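4.3 Cleaning the Worktop

Clean the Lillstead worktop at the end of each working day.

1. Remove loose items from the area to be cleaned.
2. Wipe the surface with a soft, damp cloth and mild soap.
3. Dry the surface with a clean towel.

CAUTION: Do not use bleach, scouring pads or wax polish.
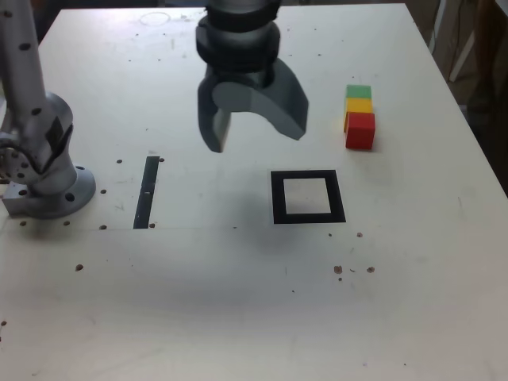

Figure 29. White worktop with surface scuffs and small dark holes.

Light scuffs do not affect the strength of the top and are not covered by the warranty. Deep cuts should be filled with Stiro repair paste - see Section 4.5.

NOTE: Allow the paste to harden overnight before placing any load on the repair. To order more paste, quote part number 262.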